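Noticias del rincón del café

El soporte para vasos de Plarnatero ya está en la mesa beige de la segunda planta de Karkcombe. Costó 20 euros y tres reuniones, a cual más tensa. 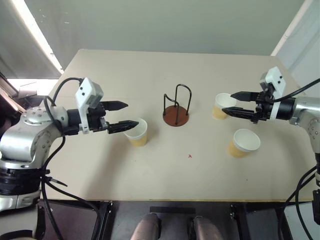 El presupuesto anual de menaje era de 326 euros, así que aún queda para cucharillas. Recordamos que los vasos de papel van al soporte, no al alféizar ni encima de la impresora.

Tiene base redonda rojiza y aros de alambre negro. Hay quien lo toma por una escultura.

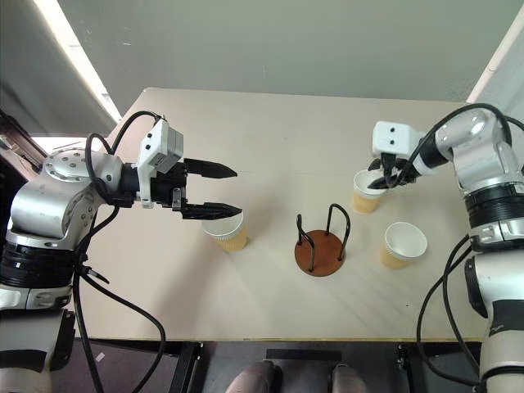
Las quejas, hasta las 5 de la tarde, en el buzón de Clullameck. Suele estar lleno.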